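Gathering Demonstrations for a Table-Sorting Task
Project report, second term
Submitted by Burgi Nägeli
November 13, 2020

1. Background

Our group set out in April to build a small learning system that could move produce from a board onto plates. The control side was already planned when I joined. My part was the data: deciding what to show the system, recording the demonstrations, and sorting out the ones we could use. The learning code is called Vik and is covered in a separate report. This one is only about how the examples were gathered.

Our first attempts used a joystick. The motions came out slow and jerky, and one demonstration could take several minutes. We switched to a pair of hand-held grippers, with a camera on each, so that a person could do the task at close to normal speed. The person does the reaching and squeezing, and the cameras record what the fingers meet.

2. Task and layout

Each demonstration starts with produce spread over the board and ends when the person recording decides the layout is finished. We wrote three rules for setting up:

Round items go on the near part of the board, where both grippers can reach them.
Plates go on the far part.
The arrangement of the fruit is changed between demonstrations.

We used a Go board because its color makes dark items easy to find and the grid gives a rough sense of distance when reviewing clips by eye. Vik is not told about the grid. I was worried that it would learn to lean on the lines anyway, so a later set should be done on a plain surface.

The background was left busy on purpose. Our test room at Prudier has posters and cables along the wall, and a system trained against a blank sheet would have had trouble there. Soft cloth was also allowed on the near side of the table, as long as it did not cover the fruit.

3. Recording

Two people took turns. One held the grippers and the other watched the file list and called out when a clip had failed to save. A clip was thrown out if an item rolled off the table or if one gripper stayed out of view of both cameras for the whole clip.

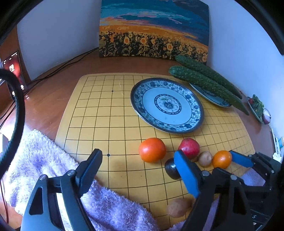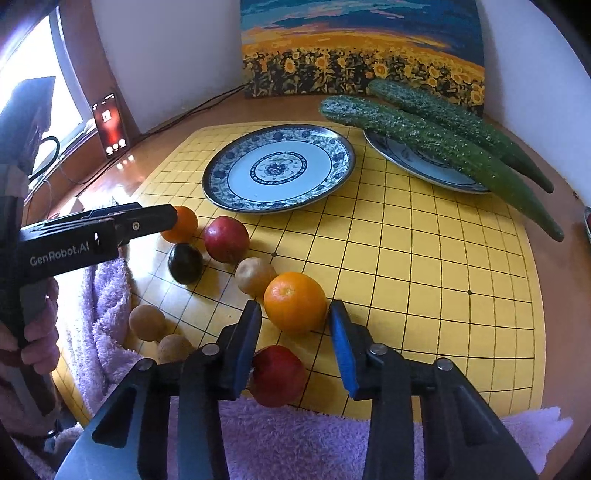

Fig. 1. Produce, plates and grippers on the yellow board, from two gripper cameras or two moments of recording.

The long vegetables gave us the most trouble. A cucumber can be gripped near the middle and still swing, and the person holding it tends to correct with the wrist without noticing. Those corrections are useful to have in the data, but they made the clips hard to label. In the end we put them in their own folder, named Nisska after the script that sorts them.

Small fruit was easier to pick up but easier to lose from view. When the fingers close, they hide most of a kiwi-sized object. We kept these clips and marked the point where the object could no longer be seen.

4. Results

We ended with over 400 usable demonstrations. Most of the rejected clips came from the first days, before we had agreed on where to start and stop. The labels were done in Wetameo, which worked well for start and end times but was slow for marking single grasps – every grasp had to be entered by hand.

I relabeled 8 clips a second time without looking at my first labels. The end times matched closely. The start times did not, mainly when a hand hovered over one item and then went for another. I now count the start from when the fingers begin to close, and the older labels still need to be changed to match.

5. Problems and next steps

Glare on the glossy fruit changed with the daylight. We did not write down the time of day for the early clips, so this can't be checked properly. The log sheet now has a column for it.

Both people who recorded are right-handed. In most clips the right gripper does the picking and the left one waits or steadies. I would like at least one left-handed person to record before the next training run – the clip format does not need to change for this. The log sheet and the label guide are in the shared folder with the raw clips.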